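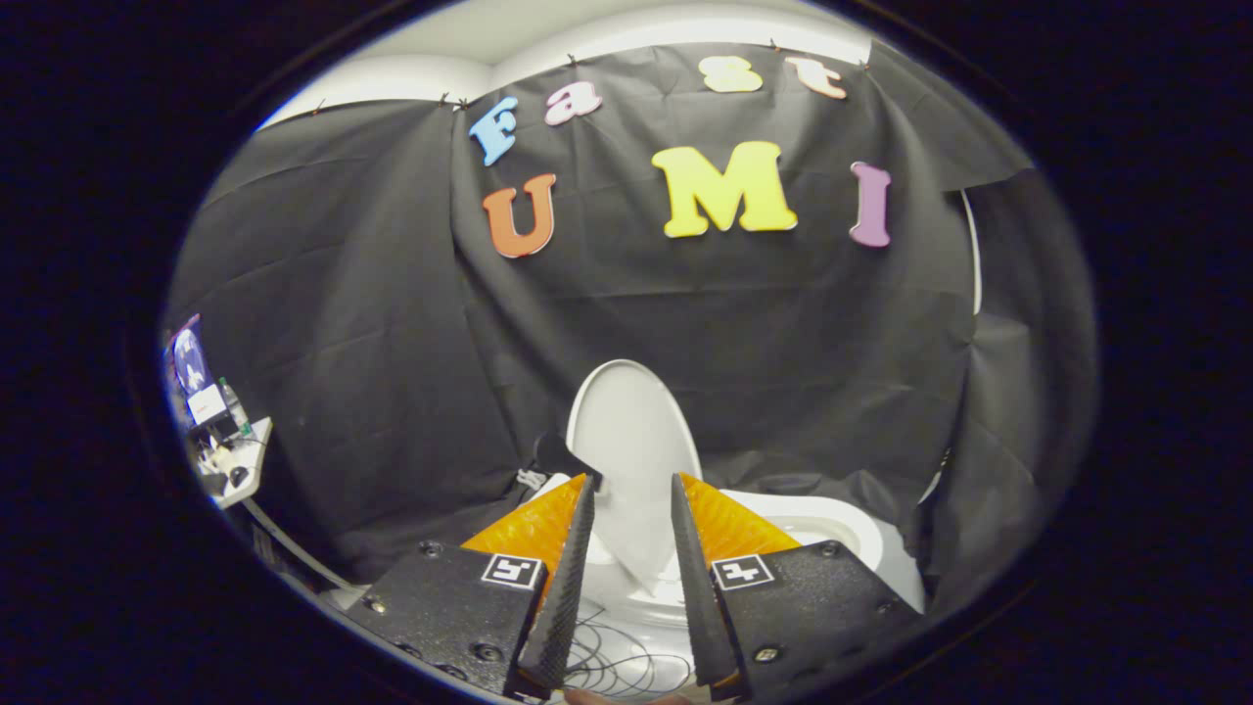 Foam letters on a black fabric curtain, clipped along the top hem

Zunine Blackout Curtain Panel, black
Item no. 2229

We have been sewing curtains at Zunine for a good long while now, and the plain black panel is still the one people write to us about most. It suits a bedroom that gets the early sun, a corner you'd like to close off for a nap, or the back wall of a school play (we hear about a lot of school plays!).

The fabric is a soft, medium-weight polyester with a matte face, so it doesn't shine under a lamp. It does come out of the bag with fold lines - hang it for a day or two and most of them will drop, or run a cool iron over the back if you have guests coming.

Sold in packs of 2 panels. Each is 100 inches long, with a plain stitched hem at top and bottom. Clips and rod are sold separately, and our Uvley clips fit this hem nicely.

Machine wash cold with dark colors, and please skip the bleach. Line dry if you can.

Tirta Wattimena cuts every order in our Gornano workroom and is happy to shorten a panel before it ships. Just put the length you want in the order notes, and measure twice, as we can't take back panels cut to size.

Also in this range: Noh sheer panel, white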